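The Small Belt

Czesław Borkowska had the last room in the corridor at Fondach, the one with the brown paper on the table. Every July he changed the paper and put the blue tape down again, line by line, until he had his squares.

"Why squares?" asked the girl from Rodari on her first morning.

"So that I know where I am," he said.

She thought he was joking. He gave her two soft cubes from his drawer, a yellow one and a purple one, and she turned them in her hands. They weighed almost nothing. For 10 years she had worked with heavy boxes, and now she was holding something a child could throw at a cat.

"And where do they go?"

"Along the belt, or in the bin. It depends on the hour."

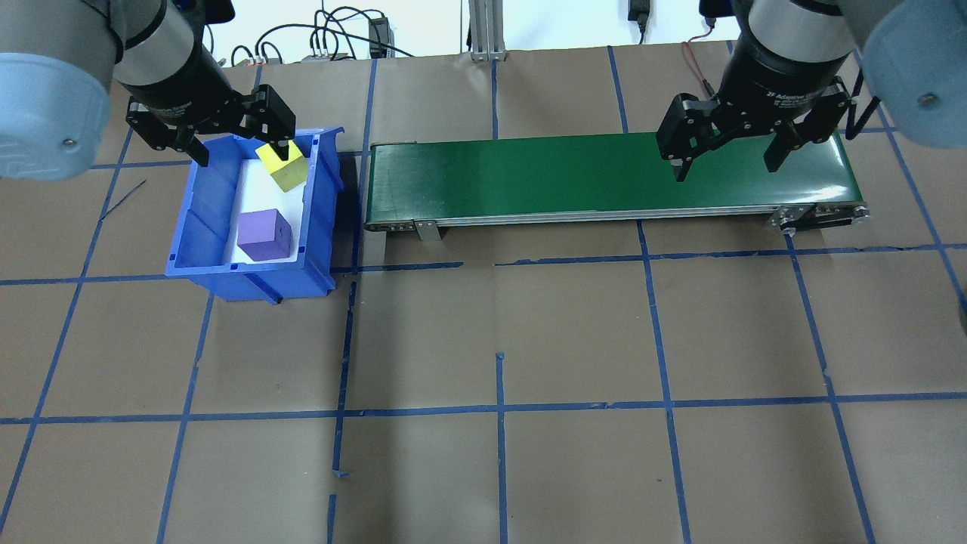
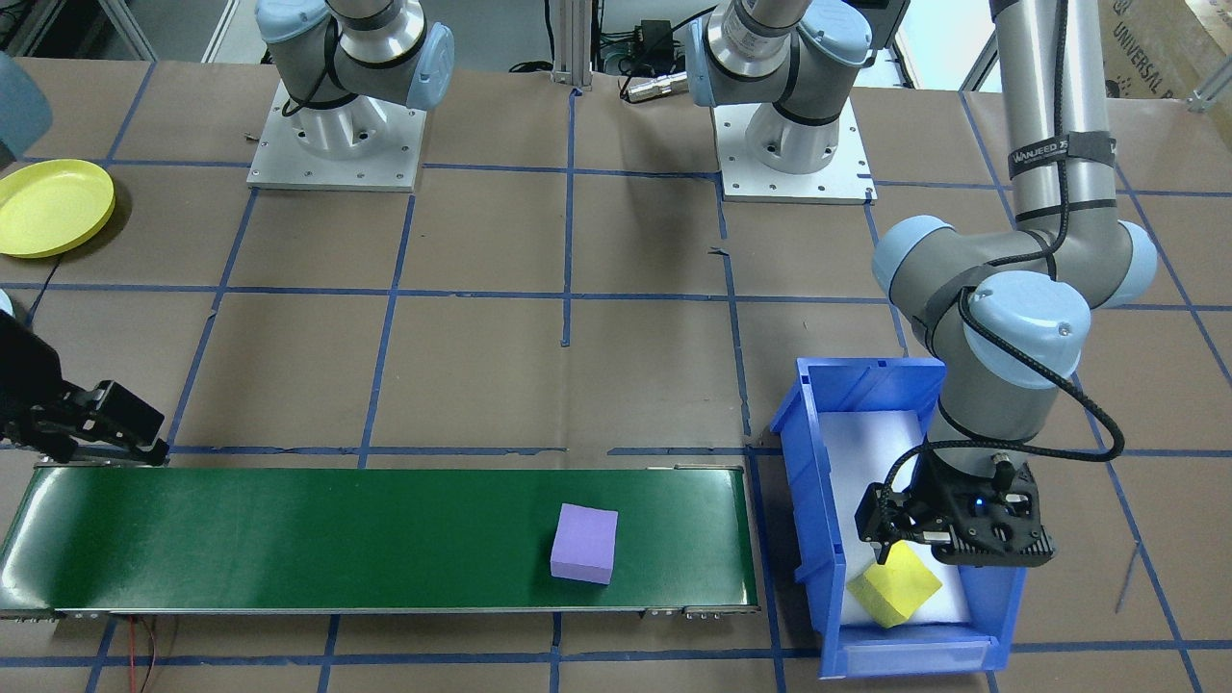
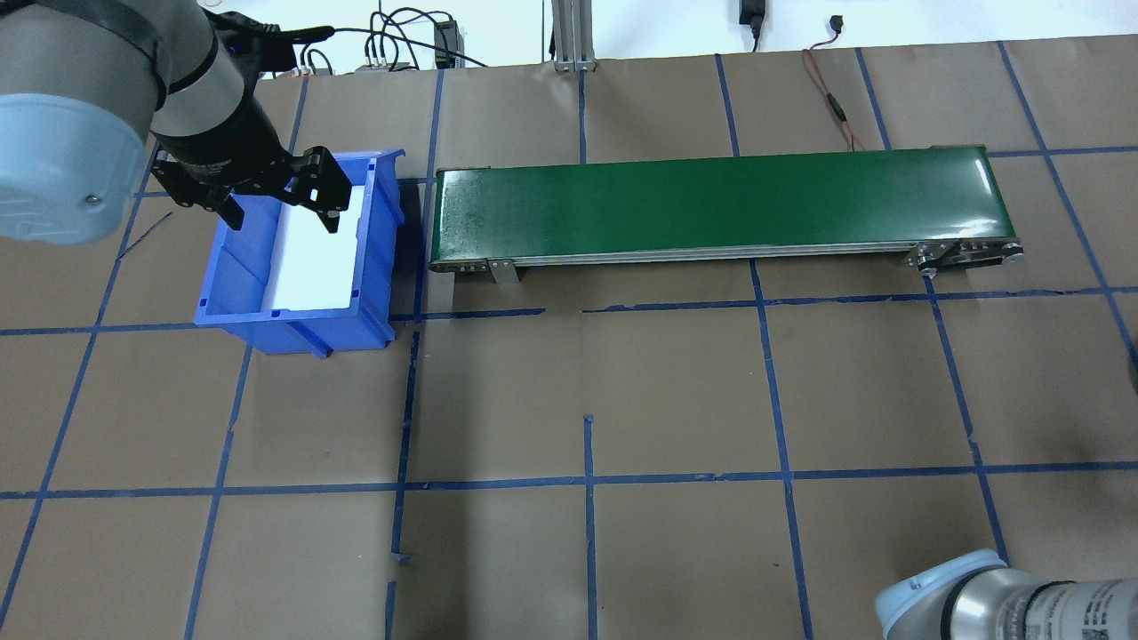 Blue bin, green belt, brown paper.

In the evening she wrote to her sister that the work was strange but quiet. She wrote that the old man brought bread from Bisura and cut it with a ruler, and that he spoke to the cubes in a low voice when he believed she was away at the sink. Then she crossed out this last part – it seemed to belong to him.

The next day she came before seven. Czesław was already standing at the table with his coat on.

"The yellow one," he said, "is always a little late."

She hung up her bag and looked at the corner of the paper, where the tape had started to lift. She pressed it down with her thumb and held it there until he took off his coat.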